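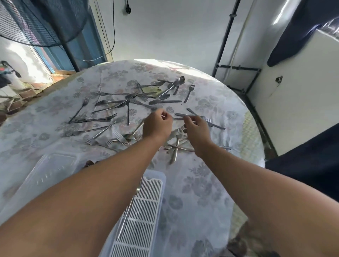
Faut-il trier les couverts ?

On m'a appris à ranger les fourchettes avec les fourchettes, et je l'ai fait longtemps sans me poser de question. Ma belle-sœur, Mireille Pichon, met tout dans le même bac. Je trouvais cela négligé. Après un été passé à faire la vaisselle chez elle, je trouve toujours que c'est une erreur, mais une erreur plus défendable que je ne le pensais.

Son argument est simple : on passe plus de temps à trier qu'à chercher. Dans une maison où l'on mange à deux, elle a raison. On ouvre le tiroir, on prend une fourchette, on referme. Le désordre ne coûte presque rien.

Tout change quand il faut mettre la table pour 15. En juin, nous avons vidé le bac sur la nappe et cherché les couteaux un par un dans le tas, les dents des fourchettes prises les unes dans les autres. Sa fille Maëlys a fini par trier l'ensemble, à midi passé, pendant que le plat attendait. Le temps gagné toute l'année a été rendu ce jour-là, au plus mauvais moment.

Il y a aussi la question de l'état des couverts. Quand on les prend en main un à un, on voit la lame tachée, la fourchette tordue, la cuillère qui a gardé un reste de jaune d'œuf. Dans un bac où tout tombe en vrac, on ne voit rien avant que l'invité s'en aperçoive.

Je ne défends pas pour autant les rangements compliqués. J'ai acheté autrefois un casier à 6 compartiments, de marque Zernell, dont deux n'ont jamais servi. Trois suffisent : fourchettes, couteaux, cuillères. Les petites cuillères peuvent aller dans un verre – c'est ce que faisait ma mère, et on les trouvait toujours.

Mireille n'a pas changé d'avis. Elle a seulement accepté que je trie quand c'est moi qui essuie.

Blandine Poulain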